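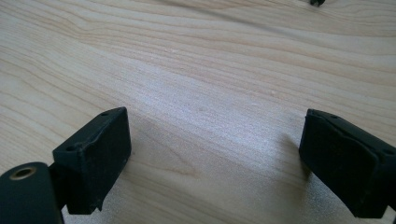 Tabletop, Tallau kitchen. Pale wood, long grain, light across the middle.

Gallery: the kitchen table
May 2018

We moved the kitchen at Tallau from the back of the house to the front, and the table was the last thing to be settled. This page is for the table. The cupboards, the floor and the sink have their own pages and are linked from the house index.

The table came from Nosteck, the second-hand furniture place by the goods yard. It had been used in an office and had a thick brown varnish on it, with a dull ring wherever a mug had been put down. The label on the leg said only "table, wood, heavy". We paid 40 pounds for it and another 30 to have it brought up the hill, as it would not go in the car with the legs on and we could not get the legs off.

The colour
We had expected something darker under the varnish. The wood is a creamy blond with tan and honey lines in it, and it made the whole room look different. The walls had been going to be a warm white. Next to the table the warm white looked yellow, so they are now a plain white with a little grey in it.

Several people have asked what the wood is. We don't know. The man at Nosteck thought ash, and a neighbour who used to fit staircases thought it might be something else but would not say what. If you are trying to match it, take a sample with you to the timber yard and go by eye.

The grain
The lines run long and fairly level for a good way, then bend round into wide arches. In places they close up into tight wavy bands. We turned the table round twice before deciding which end should face the window, and in the end chose the way that put the busier grain where you stand to chop. It hides marks better than the plain parts do.

Sanding
This took four weekends in December, with the table in the shed and a heater on. The varnish came off in strips with a scraper to begin with, then with coarse paper on the sander. After that we worked up through the grades and did the last pass by hand, along the grain.

A few things we would do differently:

Buy more coarse paper at the start. Varnish clogs it, and a clogged sheet only heats the surface.

Mark the top all over with pencil before each grade. When the pencil has gone, move on. We skipped this on the first side and had to go back over it.

Vacuum between grades, and wipe after that with a barely damp cloth. Grit left behind from the coarse paper makes scratches that only show once the oil goes on.

Leave the edges until last and do them by hand. The sander rounds them off before you notice, and one corner of ours is softer than the other three for that reason.

The finish
We used Drollix hard oil, the clear one, in three thin coats. It was put on with a lint-free cloth, left for a quarter of an hour and then wiped back firmly. The tin gives a longer time than that, but the shed was warm by then and it was already getting tacky.

We tried it on the underside first, next to two other products. The wax was pleasant but marked straight away with water. The matt varnish was tough enough, though it made the wood look as if it had a sheet of plastic over it. Oil was the one that still felt like wood under the hand.

On paper the oil is described as satin. In the room it depends where you stand. When the light comes in low it catches the top and the middle goes nearly white, with a silvery look to it, and you can pick out the small pores and specks in the surface. Walk round to the other side and it looks almost matt. If you want a table with no shine at all, ask for a different oil.

Looking after it
Wipe with a cloth wrung out in warm water, then dry it. Washing-up liquid is fine if there is grease, but only a drop.

Oil or turmeric spills need to come up quickly. Red wine has been less trouble than we thought it would be.

Hot pans go on a board or a trivet. The one pale ring near the end was made in the first week and came out with fine paper and a dab of oil – ten minutes' work, which is the main argument for oil over varnish.

We plan to give the top a fresh coat once a year. The tin has plenty left in it.

Size and use
The top is 2000 mm long, and that is as much as the room will take with the door open. Six people can sit at it in comfort and eight can if they know each other. Most of the time one end is for food and the other for whatever is being mended, sorted or written.

It is a little higher than a normal dining table, which suits rolling out pastry and is slightly too high for a child on an ordinary chair. We added a cushion.

What it cost
Table, 40 pounds. Delivery, 30. Oil, abrasive paper, cloths and a new dust bag for the sander came to 50 between them. We already had the sander and the scraper. The benches were bought later and are on a separate page.

Still to do
One leg has an old screw hole that wants filling, and the underside has only had a single coat. Felt pads are on order for the feet, as the new floor is softer than the old one and the table does get pushed about – usually towards the window in the afternoon and back again for supper.

Next gallery: benches and shelves
Previous gallery: the floor
Back to the Tallau house index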